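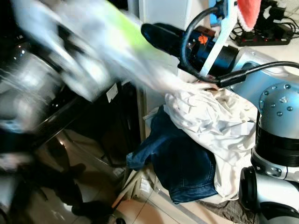 A white shirt, and a white garment with a pale green stripe along its edge.

Last updated: Fri 9 July

Bruvine Upright Garment Steamer: two months with white cotton

I bought the Bruvine upright in May to replace an iron and a board that took up half the laundry. I wear a white cotton shirt to work four days a week and my partner has a drawer full of linen, so it has had plenty to do. I paid $191 for it, delivered. The Calik handheld I had before that was cheaper and I'll mention it where it matters.

Setting up

The box holds the base, a two-piece pole, the hose, the steam head, a hanger with clips, a fabric brush and a crease attachment. The pole clicks together without tools. The hose was stiff for the first week and kept pulling the head off its hook. It has softened since, though it still wants to sit on the left side of the pole.

The tank lifts out from the back and fills at the tap. The cap is small and hard to grip with wet hands. I use filtered water because ours is hard and I killed the Calik with scale inside a year.

Steam

It is ready in just under a minute from cold. There are two settings. Low is fine for polyester blends, school uniforms and curtains. High is the one for cotton, and I've more or less left it there.

Output on high is steady and doesn't spit once it's going, but it does spit for the first few seconds. Point the head at the floor or a towel until it settles. I put a line of water spots down the front of a shirt on the first morning before I learnt that. They dried out clear.

A full tank lasts me 57 minutes on high. That's enough for a week of shirts and a couple of doonas, and I've only run it dry once. It beeps and shuts itself off when it does.

How it goes on shirts

Good on the body, fair on the sleeves, poor on collars and cuffs. Any steamer will struggle with a collar, as there's nothing hard behind the cloth. The Bruvine comes with a small heat-proof mitt for this and it helps a bit, but a pressed collar still looks better off an iron. I've kept a cheap iron in the cupboard for that and use it on a folded towel.

Shirts straight off the line and still slightly damp come up best. A shirt that has been sitting scrunched in the basket for a few days needs two passes and some pulling at the hem. The front placket needs the crease attachment, which clips over the head and pinches the fabric between two plates. It's fiddly between the buttons. Do it before the rest of the shirt so you're not creasing what you've already done.

Linen is the surprise. It doesn't come out crisp, but it hangs properly and takes a third of the time it did with the iron. Knits are very good, and it got the fold line out of a wool jumper that had been there since last winter.

Things I don't like

The hanger clips are weak. They hold trousers by the waistband but heavy jeans slide out. The hanger also swivels when you pull on a sleeve, and there's no way to lock it.

The cord is short. I have to park the steamer right beside the power point, which puts it in front of the washing machine.

The castors are fine on tiles and useless on carpet. The base is also hard to empty. You need to carry it outside or to the bath and tip it through a drain plug underneath, and the manual wants that done after every use. I do it once a week.

Against the others

The Ivilari upright is dearer and has a small board built in behind the garment. I used one at a relative's house over a weekend and the board makes a real difference on plackets and sleeves. If you iron shirts every day I'd look at that first. Magagula sell something very close to the Bruvine with a longer cord and a smaller tank. I haven't used it.

Worth buying? For mixed washing, yes. For someone who needs sharp collars every morning, keep the iron. Spare hoses and seals are on the Bruvine site, and the warranty is 2 years if you register it.

Filed under: Home & Laundry > Irons and Steamers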